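22 June 2026

Grip width is sorted, more or less. The brush handle is narrow, smooth plastic, and for most of last month it rotated in the jaws whenever the bristles dragged on anything. I had been fixing this in software by slowing the approach. Ritu Vashisht looked at my logs and told me to change the pads first.

The green pads are the third set. They have flat faces, and I print them at the Sirkthorpe workshop in whatever flexible filament is on the shelf. The first set was too stiff and the second had a groove that only suited one handle diameter. Flat works better than I expected, provided the fingers close on the handle a little below the collar.
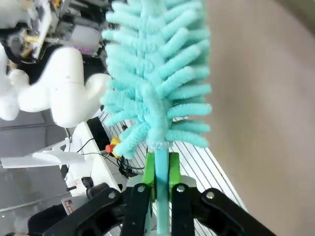 The other half of the problem is pose. My planner (a small Python thing I call Skivent) treats the tool as a rigid cylinder from the fingertips up. A chenille head is nothing like a cylinder. I now model it as two volumes: a thin core that must never touch anything, and a wider soft shell that may overlap a surface by a set amount. The overlap is one number in the config file. I have changed it more often than I'd like.

Logging is at 22 samples per second, which is plenty for this. The longest run so far produced 1,933 rows, and the joint currents in it are dull reading until the wrist turns – then there is a step that I can't explain yet. Cable drag is my first guess. Backlash is the second.

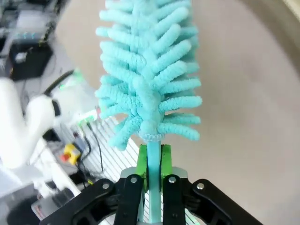 I also dropped the closing force limit to 700 in the controller's raw units. I have no conversion to newtons and have stopped looking for one. Greluseo, the config tool I use for the gripper, resets that value on every firmware flash, so it now gets written at startup.

Still open:

- the current step at the wrist
- a proper tool center point for the brush, measured this time
- pad wear, which I haven't logged at all

The config and the pad files go up once the tool center point is done.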